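Okay, I promised a few people a longer write-up of the block stacking work, and since I can't seem to write anything short, you're getting a thread. It's mostly about software. Get a coffee.

The task sounds like something you'd hand a toddler: put one cube on another, then one more on top of that. Two arms, a foam mat, cubes with printed tags on them. We've spent since July on the planner and I'm still fond of it, which surprises me a little.
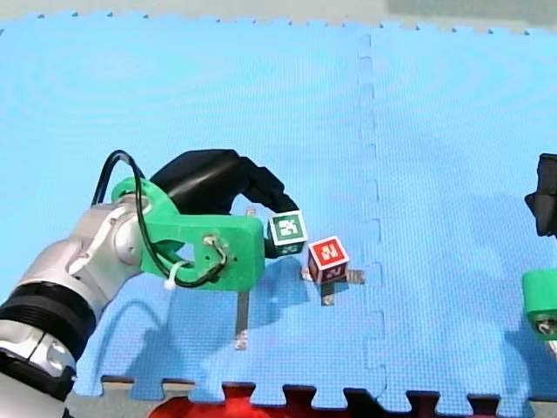 Tudur Meredith
Motion planning and controls, Zosdale

So, the tags. A green one up in the gripper, a red one down on the mat. Perception hands me a pose for each cube it can see, and my planner (we call it Dirden, please don't ask) used to trust that pose completely. Bad idea! Once the fingers close, the cube shifts and tilts a bit, and the pose you measured before the grasp is old news.

What we do now is throw the old pose away at grasp time and estimate the cube again relative to the wrist. If the tag is readable we use the tag. If a finger is covering it, we carry the last good estimate forward and let the uncertainty grow until the placement check refuses to go on. I would much prefer a refusal to a confident wrong answer.

The check runs every 4 ms. It began life as a 400-line function with my name all over the git blame, and Morgan (our logging tool, lovely thing) is the only reason I ever got it apart. Being able to scrub back through a run and see which estimate the planner believed at that moment – I can't recommend that enough.

Next up is the release, and I have opinions about the release.

2/ Letting go is a planning problem too
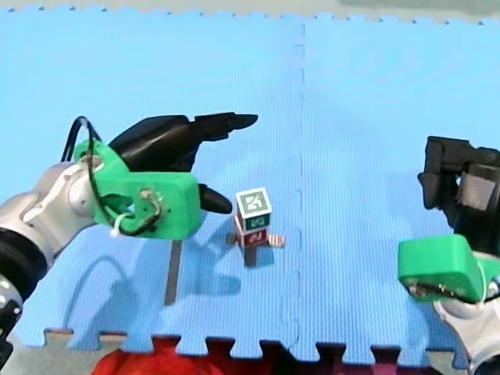
3/ The retreat, and the other arm

For the longest time our retreat was a straight line backward, same speed every time. With three cubes stacked up, the fingers have very little room to be careless in. Now the planner treats the finished stack as an obstacle the moment the gripper opens, and the first part of the retreat is slow and short, with the fingers included in the collision model at their real opening width. We had been using the closed width. For weeks. Yes, I know.

The second arm gets its own reserved space, and the two planners trade reservations through Atance, our little scheduler. If both want the same patch of mat, one waits. Early on they'd both wait, very politely, forever, so now there's a tie-break and a timeout of 2 seconds. Not elegant, but I sleep fine.

Somebody asked how I tune the contact thresholds. Slowly! I keep 29 saved runs that I replay against every change, good ones and awful ones both, and if a new threshold spoils any of the good ones it doesn't go in. Then I go and look at the fingers up close, as the model in my config file and the metal on the bench have a way of drifting apart.
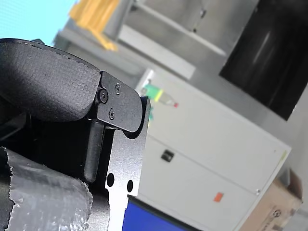

Zosdale Manipulation Software Team

Which brings me to my last bit of advice: put your gripper geometry in one file, and make everything read from it. Planner, collision checker, viewer, the lot. We had three copies and they disagreed about where the fingertip was.

I'll tidy up the replay script and post it once the comments in it are fit for company. If you're working on stacking with tags, do tell me how you handle the covered-tag case, I'd love to compare notes. Replies are open and I'm around until 4 or so.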